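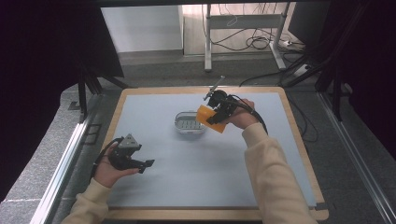 Unit 4: Perforated Baskets and Trays on a Work Surface

Skestaston Institute, Household and Small-Workroom Organisation
Course 1514, lecture notes
Revised April 21, 2021

4.1 Scope

The previous unit dealt with closed containers: boxes, tins and drawers. Unit 4 covers open containers with holes or slots in the floor or walls, used on a table or bench. Wire racks are left for Unit 5. Hanging baskets are outside the course.

Three terms are used throughout.

Basket: an open container whose floor or walls are perforated. Depth is not part of the definition. A shallow oval tray with a slotted floor is a basket for the purposes of these notes.

Rim: the raised edge. A rim is called low if a hand can slide a flat item over it without lifting the wrist.

Footprint: the area of table the basket covers, measured at its widest level. On a basket with sloping walls the widest level is the top, so the footprint is larger than the base.

4.2 Placing the basket before loading

The basket goes down empty, and its position is settled before the first item is moved. Shifting a loaded basket disturbs the contents, and flat items slide over one another as soon as the floor tilts.

The layout at the head of these notes has the basket slightly left of centre and a little towards the far side of the table, with the first flat item held to its right. Two points can be taken from it. The near part of the surface stays free for the forearms. The space to the right of the basket gives the right hand room to approach from the side, so the item doesn't have to travel across the top of the container.

A left-handed worker will normally mirror the arrangement. In the practical, students should try both and note which side they reach over more often.

Position against the border also matters. A table with a raised or contrasting border has a usable area smaller than its overall size. Measure inside the border when working out how many baskets will fit. The Erell tables in Room 588 all have borders, and the overall dimensions on the plan sheet should not be used for the exercise in 4.8.

4.3 Surface colour

A plain surface in one colour makes small items easier to find. White on light blue is a workable pairing: the outline of a white basket stays clear and the holes in the floor read as blue. A white basket on a white table is harder to judge, mainly at the rim, where items get knocked.

Strong colours such as orange or yellow stand out well against blue. Translucent items need more care. They take on some of the colour of whatever lies beneath them, and a clear or pale translucent piece lying flat can be missed during a final check. Tilting the item towards the light before setting it down will show its edges.

Patterned cloths are to be removed before any sorting exercise. Tablecloths in plain colours may stay if they don't bunch.

4.4 Shadows

A basket casts a shadow on the table even when the light is soft. Small dark items placed in the shadow are easily overlooked. Keep the shadow side of the basket clear and work from the lit side where the room allows it. If the light comes from directly overhead the shadow sits close around the base and can be ignored.

Students sometimes correct for a shadow by bringing in a desk lamp. A single low lamp produces a longer and harder shadow than the one being corrected. Raise the lamp or turn it to face the wall.

4.5 Floor openings and item size

The openings decide what the basket can hold. Work through these checks in order.

Find the smallest side of the smallest item. Ignore its length.

Compare it with the width of the slot. If the smallest side is less than the slot width, the item may pass through or lodge with one end down.

For round holes, compare with the diameter.

For flat items, check the thickness as well. A thin flat item that lands on its edge can drop into a slot even when its face is many times wider.

If any check fails, line the floor or use another container.

The third kind of trouble, lodging, is more common in the practical than complete loss. An item stuck in a slot holds the basket off the table when it protrudes below the floor. The basket then rocks. Lift it straight up and push the item back from underneath. Pulling from above tends to bend thin plastic.

Lining sheets should be cut to the shape of the floor. For an oval floor, stand the basket on the sheet, trace around the base and cut just inside the line. A rectangular sheet pushed into an oval basket rides up at the corners and uses up what little rim there is.

4.6 Rim height and loading

A low rim makes loading and removal quick and limits the number of layers. As a working rule, the top of the load should not rise above the rim at any point. The Benítez sheet handed out in the first lecture permits a heaped load for items that interlock, such as clothes pegs. Flat items do not interlock and the exception does not apply to them.

Flat items may be loaded in one of two ways.

Face down. Each piece lies on the floor or on the piece below. Stable, easy to count, slow to search. Suitable for sets that are all the same.

On edge. Pieces stand in a row as in a card file. Quick to search, but a low rim gives little support and the row collapses when a piece is taken from the middle. Use only in a basket with straight walls and a rim at least half the height of the piece.

For the shallow oval type, face down is the only accepted method.

The item should be brought to a point just above the rim, levelled, then lowered. An item that is still tilted when it goes in touches down on one corner and pushes neighbouring pieces aside. The first piece is the exception, having no neighbours, but the habit should be the same from the start.

4.7 The free hand

When one hand is carrying an item, the other has three possible tasks: steadying the basket, holding back the existing load, or waiting.

Steadying is needed where the basket is light and the item is heavy or awkward. Light plastic baskets slide on smooth tables. Put the hand on the near rim and press down. Do not grip the far rim, as the forearm then lies across the opening.

Holding back is needed only once the floor is partly covered.

Waiting is acceptable and should be done low and clear of the basket, at the near corner of the table. A hand hovering over the basket blocks the view of the floor and tends to get in the way of the incoming item.

4.8 Practical exercise

Work in pairs. Each pair needs one shallow perforated basket, one deep perforated basket, a set of mixed flat items and a plain table. The Keltormont sets in the cupboard contain up to 11 flat items each. Check the set against the lid card before starting and again before returning it.

Part A. Clear the table completely. Measure the usable area inside the border. Sketch it to scale and mark the footprint of the shallow basket in the position you intend to use.

Part B. Load the shallow basket face down. One partner loads and the other records every contact between an incoming item and the rim. Swap and repeat with the basket moved to the opposite side of centre.

Part C. Repeat Part B with the deep basket, loading on edge. Remove one item from the middle of the row and record whether the row holds.

Part D. Place the translucent items flat on the table, step back to the doorway and list the ones that can be found from there. Repeat on a white sheet.

Hand in the sketch and both contact records. Part D is discussed in class and needs no written work.

4.9 Cleaning and storage of baskets

Perforated floors collect dust on the upper face and along the inner edges of the slots. Wash in warm water with a soft brush, working from the underside first. Shake, then stand the basket on its long side to drain. An oval basket will roll if it is stood on its end.

Nest baskets of the same type only. Mixed types jam, and forcing them apart cracks the rim. Baskets with lining sheets in place should not be nested at all; take the sheets out and store them flat beneath the stack.

4.10 Reading before the next lecture

Wire racks handout, sections 1 to 3. Bring the sketch from Part A, which will be used again to set out a rack on the same table.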